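Polla Sourdough Club: Questions We Get Asked

How do I join, and what does it cost?
Just come along to one of our evenings and say hello! Membership is $30 a year, which covers your first jar of starter, a printed feeding chart and all the flour you can reasonably use while you're with us. If money is tight, have a quiet word with Usman Bangash and he'll sort something out with you.

I've never baked bread before. Will I be lost?
Not at all. Plenty of our members had never made anything more ambitious than a boxed cake when they started, and a few of them now bake twice a week. We pair every newcomer with someone patient for the first couple of months, and you can ask the same question as many times as you like.

My starter smells like nail polish remover. Is it dead?
Almost certainly not, it's just hungry. Pour off most of it, keep a spoonful, and feed that with equal weights of flour and water. Do this morning and evening for 2 days and it should come back smelling pleasantly sour, a bit like yogurt. If you ever see pink or orange streaks, though, please throw the whole thing out and we'll give you a fresh jar.
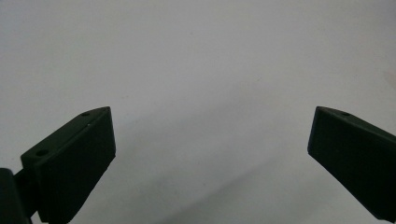

Can I keep it in the fridge while I'm on vacation?
Yes, and it will be perfectly happy there for a couple of weeks (longer, in our experience, if you feed it well before you go). Give it two or three good feeds on the counter when you get home, before you try to raise a loaf with it.

Where do you meet?
Upstairs at Shaikh Hall, starting at 7 p.m. There's free parking behind the building, and the side door is the one without steps.

Do you ever bake for other people?
We do! Every April we hold a bread sale, and last time we sold 364 loaves, with some 22 members baking. Fatos Krasniqi keeps the sign-up sheet, so see him if you have an oven and a free morning.

Can I bring my kids?
Please do, as long as they stay with you near the ovens.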